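Andley folding table top, white
Laundry and utility room / Work surfaces / Sold by Saavedra
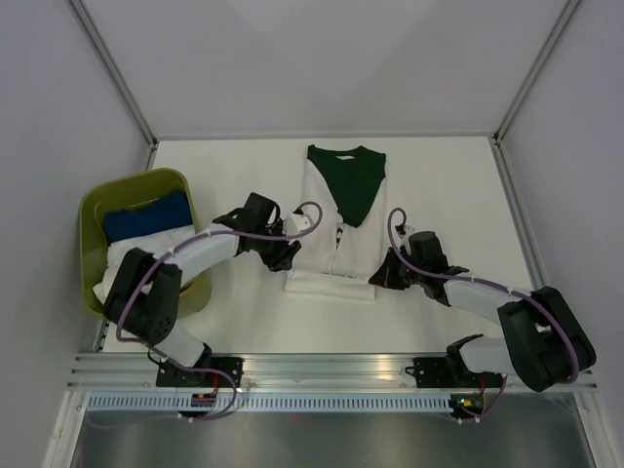 Do you need a separate surface for folding laundry?

Most households don't. A cleared bed does the job, and so does a kitchen table that has been wiped and dried. A dedicated top starts to make sense when the bed is two floors away from the dryer, or when the kitchen table is never clear.

We say that first so that you can close the page if it applies to you. We stock the Andley because people kept asking for a plain white top with nothing built into it, and after a long look at the other candidates it was the one we had the fewest complaints about. That isn't the same as loving it.

What the maker says, and what we think

"Folds in half the time." We don't believe this. We folded the same load on the Andley and on an old door laid across two trestles, and the door was no slower. What takes time is sorting, and no table sorts.

"Wrinkle-free results." A flat surface lets you smooth a shirt with your hands before you fold it. It won't take out creases that set while the load sat in the dryer. If your shirts come out of the machine balled up, spend the money on a timer you can hear from upstairs.

"Fits any laundry room." It fits ours. Measure yours, and measure the door swing on the washer too, which is where most of our returns come from.

Where it does earn its price

The surface is flat and stays flat. Cheaper tops we've tried sagged in the middle, and you notice that on anything with a front placket, where the seam wanders as the cloth slides downhill. On a level top you can lay a cardigan face down, bring the sleeves in, turn up the hem and have it come out close to a rectangle.

White is a mixed blessing. Dark lint shows up at once, so you wipe it more. On the other hand you can see a loose thread or a stain on a navy sweater before it goes back in the drawer. White shirts are harder to judge against it, and we'd have liked a gray option. Andley told us one was coming in September. We'll list it when we have it in the warehouse.

Baskets

Leave room for one on the table itself. Working out of a basket on the floor means bending for every piece, and that wears on you well before the folding does. A low plastic basket is better than a tall hamper for this, as you can reach the bottom layer without tipping everything out. Keep it to the side of your weaker hand. The basket isn't included, and we don't recommend the Gesura basket set that gets bundled with this top elsewhere. The handles on ours split.

Details

Item number: 2542
Color: white
Finish: smooth, matte
Assembly: 2 people recommended, and we agree with that
Weight: 26 pounds
Returns: unused, in the original carton, buyer pays the freight

Cleaning

Damp cloth, mild soap. The leaflet suggests Cliltano surface spray. We used dish soap on our own for a whole winter and couldn't tell the difference. Don't iron on it, even over a towel.

Price: $356. No sale is planned, so there's no point in waiting for one.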